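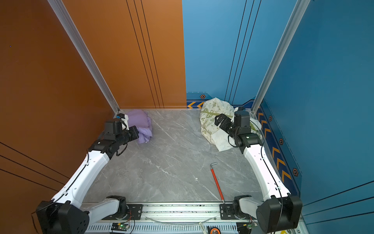 Figure 1. Orange and blue wall panels meeting over a gray marble-patterned floor.

Color in Interior Spaces
Handout 4: Warm and cool colors side by side
Instructor: Solange Lemieux
Version of August 25, 2024

Last time we spoke about one color alone. Today we put two colors next to each other, and you will see that the eye does not judge them separately. Orange and blue stand opposite each other on the usual painter's wheel. When they touch, each one looks stronger than it does on a white page. Painters call this simultaneous contrast.

Please keep three words apart in your notes. Hue is the name of the color. Value is how light or dark it is. Saturation is how pure it is. Many students in May wrote "bright" for all three, and I could not know what they meant.

A warm wall often seems to come toward us and a cool wall seems to go back. I write "often" with purpose. If the blue is very saturated and the orange is dull, the effect can turn around. Try this with your own paper samples before you believe me. 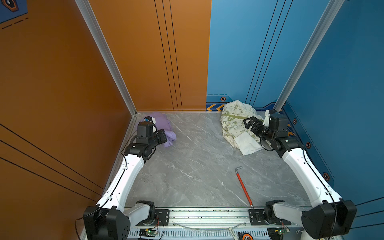
The second matter is the neutral. Gray between two strong colors is seldom seen as plain gray. Near orange it may take a little blue, and near blue it may look warmer. For this reason we choose the floor after the walls are decided, and we look at the sample lying flat, in the same light as the room will have.

Dark lines on a colored surface also change it. Thin lines far apart do little. Thin lines close together mix with the ground when you stand back, and the whole surface looks darker.

Exercise for next class
Take the Aris paper set, one orange sheet and one blue sheet. Cut two equal squares from the same gray sheet and lay one on each color. Look at them from near and then from across the room. Write down what you see before you discuss it with your partner. Half a page is enough.

Reading: course reader, the chapter on neutrals. The paper sets are in room 282. Please return the sheets you did not cut.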